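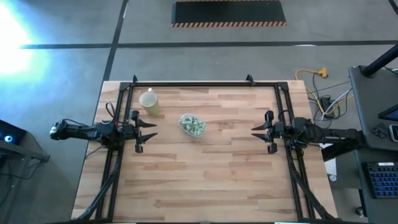 Fig. 1. Two robot arms facing one another over a wooden tabletop.

Courses > Tourism and Hospitality > Holiday Accommodation Management > Handouts

Filed under: Self-Catering and Holiday Lets

Holiday Accommodation Management
Handout 2: Seasons, Prices and Booking Terms in Self-Catering Lets

Velwood College, School of Tourism
Module tutor: Kieran Pearce

Purpose of this handout

This handout accompanies the second lecture of the module. It sets out how the owner or agent of a self-catering property divides the year into seasons, how a weekly price is reached for each, and what the booking terms should say about deposits, balances and cancellation. Students are expected to have read it before the seminar and to bring a copy with them.

The first handout dealt with the choice of property and the preparation of an inventory. That material is not repeated, although the seminar exercise draws on it in one place.

1. The letting year

A letting year does not usually match the calendar year. Most agents open their books in the autumn for the year that follows, and guests who return to the same cottage each summer often book before they have unpacked from the last visit. The bulk of new enquiries arrives after Christmas. An owner who has not settled prices by November is therefore already behind.

The year is divided into bands. Small agencies may work with three, whilst larger ones use six or more. For the purposes of this module we shall use five: low, mid, high, peak and the Christmas and New Year period, which is treated separately. School holidays determine the boundaries far more than the weather does. A wet week in August will generally let at a better price than a fine one in the middle of June.

Students should note that school holidays are not the same in every part of the country. A property in the north of England may draw its guests from Scotland, where the summer term ends earlier, and its peak band should begin accordingly. Half-term weeks also vary between neighbouring authorities. The agent should know where past guests have travelled from and should check the term dates for those areas before printing a price list.

2. Setting a weekly price

There are two common starting points. The first is to take the owner's yearly costs, add the return the owner hopes to make, and divide the total by the number of weeks likely to be let. The second is to look at what similar properties nearby are charging and to place the property among them. Neither is sufficient alone. The first method may produce a price which no guest will pay, and the second may produce one at which the owner loses money each week without knowing it.

The running case for this module is the Irkell estate, a group of 40 cottages let through a single agency, Clegg Country Lets. The agency prices each cottage by comparing it with a reference cottage in the same size group. A cottage with an open fire, an enclosed garden or parking beside the door is moved up. One with a steep staircase, a shared drive or no bath is moved down. The adjustments are written down and kept on file, so that an owner who asks why a neighbour's cottage commands more can be given a proper answer.

Certain costs are easily overlooked when a price is first drawn up. They include:

- laundry, and the replacement of towels and bed linen
- the cleaner's time on changeover, including travel
- heating in the low season, which may cost more than the rest of the bill put together
- window cleaning, chimney sweeping and garden work
- agency commission, and the tax payable on it
- small breakages which are never reported

In the Irkell case the changeover cost for the largest cottages is £155. This sum is the same whether the guests stay a week or a long weekend, and it explains why short breaks must carry a higher nightly price than full weeks. Students who divide the weekly price by seven and multiply by three will reach a figure which is too low, and marks will be lost in the written assignment for doing so.

3. Short breaks and late availability

Short breaks have grown in importance. They fill the low and mid bands, they bring in guests who may return for a full week, and they suit older couples and those travelling without children. They also increase wear on the property and place a heavier load upon the cleaner. An owner who lives some distance away should be asked plainly whether the arrangements on the ground can bear two changeovers in a week before the calendar is opened to them.

Late discounts require more care.

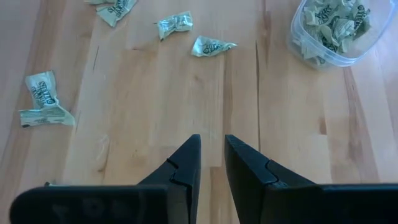

A regular guest who paid the full price in January will not be pleased to find the same week advertised for much less in July, and a property which is discounted every year will train its guests to wait. The usual course is to hold the price until a fixed point before arrival, to reduce it once, and to leave it there. Some agencies prefer to keep the price and to add something to the stay instead, such as a late departure or a supply of logs. The lecture will consider the merits of both.

Gaps of two or three nights between bookings are a separate difficulty. They arise where arrivals are permitted on any day. Clegg Country Lets allows flexible arrival in the low band only and returns to a fixed changeover day from spring onwards. Its office received 4,000 enquiries in the year under study, and the staff found that guests who were told of the fixed day at the outset rarely objected to it. Those who learnt of it at the payment stage were far more likely to abandon the booking.

4. Deposits and balances

Three separate sums are often confused, by guests and occasionally by students.

The booking deposit is paid when the reservation is made and forms part of the price. The balance is the remainder of the price and falls due on a stated date before arrival. The damage deposit, sometimes called the security deposit, is not part of the price at all. It is held against loss or damage and is returned after departure if there is no claim.

Booking terms should state, in everyday language:

(i) the amount of each sum, or the way in which it is worked out
(ii) the date on which it must be paid
(iii) the form of payment accepted
(iv) what will happen if it is not paid on time
(v) in the case of the damage deposit, when and how it will be returned

The word "deposit" should never appear in a letter or message to a guest without the word before it which shows which deposit is meant. A good number of disputes in the case file begin with a guest who believed that the whole of the first payment would be returned.

Terms should also say who the contract is with. Where an agency takes the booking on the owner's behalf, the guest's contract may be with the owner, and the agency's name at the head of the confirmation does not by itself settle the point. Students preparing for practice should treat this handout as an introduction only and should have any terms they draft checked by a qualified adviser.

5. Cancellation

A guest may cancel for many reasons, among them illness, bereavement, loss of work or a simple change of mind. The terms should not attempt to list them. It is more satisfactory to provide a scale, under which the amount kept by the owner rises as the arrival date approaches, and to refund the guest in full or in part if the week is let again. The scale must be fair. A term which keeps everything in every circumstance may not be enforceable, and it will certainly be described in reviews.

The terms must deal equally with cancellation by the owner. Burst pipes, a failed boiler or the sale of the property may all leave a guest without a holiday. A prompt refund is the least that should be offered. Better agencies will look for another cottage first, and will telephone before they write.

At Prorergate, the smallest of the three hamlets on the Irkell estate, the water supply failed in the peak band and four families had to be moved at short notice. The correspondence has been placed in the seminar folder with names removed. It should be read with attention to the order in which things were done — in particular, which guests were told first, and by whom.

6. Preparation for the seminar

Students should work in pairs and prepare the following.

Draw up a five-band calendar for a cottage sleeping four, stating which term dates have been used to fix the peak band.

Propose a weekly price for each band and a three-night price for the low and mid bands. Show the changeover cost separately. The inventory prepared after the first lecture may be used to support any adjustment up or down.

Draft a cancellation clause of no more than one side of paper. It should be capable of being understood by a guest who reads it once, on a telephone, whilst doing something else.

Pairs will exchange clauses at the start of the seminar and mark each other's drafts against the points in sections 4 and 5. Drafts should be typed, with a wide margin. Work handed in after 5 p.m. on the day before the seminar will not be copied for the group.

Terms to know

Balance: the part of the price outstanding after the booking deposit has been paid.

Band: a group of weeks sharing one price.

Changeover: the departure of one party and the preparation of the property for the next.

Occupancy: the share of available weeks or nights which have been let.

Void: a week or night available for letting but not let.

Handout 3 will cover guest arrival, key collection and the welcome folder.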